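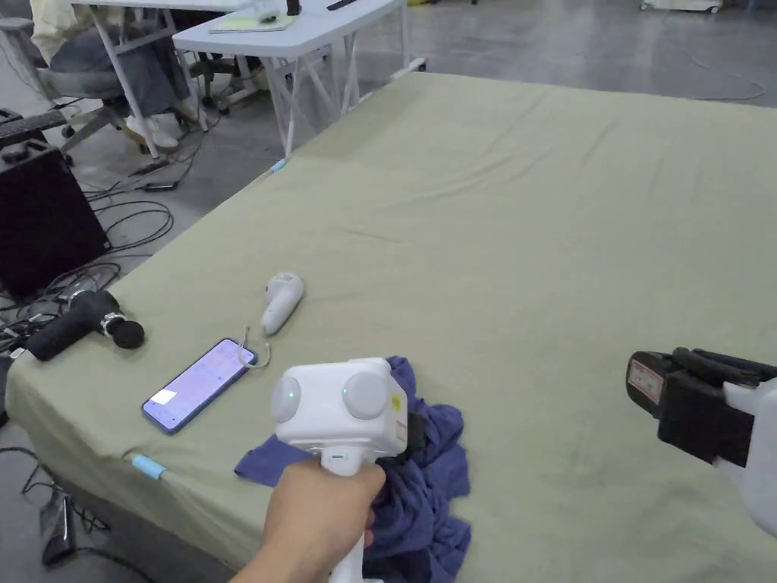
Figure 3. Hand-held gripper over a cloth work surface, second gripper at right.

3. Planning a Station

3.1 Set quantities before requesting a quote from Merrick. Each Honder station is priced separately.

1. Decide how many stations will run at the same time. Order two hand-held grippers per station.
2. Measure the platform. The sheet must overhang on all sides so that it can be clipped at the edge.
3. List the task items, such as cloths and small household devices. These are bought locally and are not part of the kit.
4. Allow one folding table and one office chair per station, placed clear of the platform.
5. Enter the totals on form 1477. Add 15 percent for spare jaws and cables.

NOTE: Sheets and clips are consumables. Budget for them under supplies, not equipment.

NOTE: Devamance licenses are billed per station, not per gripper.

CAUTION: Cables on the floor are a trip hazard. Include cable covers in the first order.

CAUTION: Do not mix gripper versions at one station. Units ordered in separate batches must be matched as described in Section 13.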